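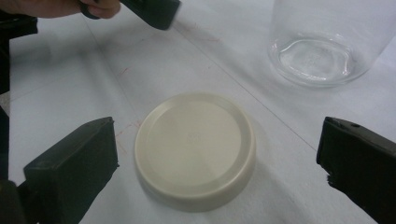 Quiénes somos

Hoketti redacta normas de trabajo para equipos que enseñan tareas manuales a robots. Empezamos en Madville con un cuaderno de reglas para pinzas de mano y hoy mantenemos la guía Erkolero, que usan 32 talleres y laboratorios.

La guía trata de cosas concretas: cómo se prepara la mesa, a qué distancia se colocan los objetos de vidrio, cuándo se cambia una almohadilla gastada y qué se anota en cada sesión. Cada regla se prueba antes en nuestro banco, con frascos, tapas y otros objetos corrientes. Si dos operadores la entienden de forma distinta, se vuelve a escribir.

La edición vigente es del 17 de agosto de 2019 y se apoya en 2.260 sesiones revisadas. La próxima saldrá en diciembre - incluirá un capítulo sobre trabajo con dos pinzas.

Reet Urbonaitė dirige la revisión técnica. Las propuestas de cambio se envían por el formulario de contacto, indicando el número de la regla y el texto que se propone.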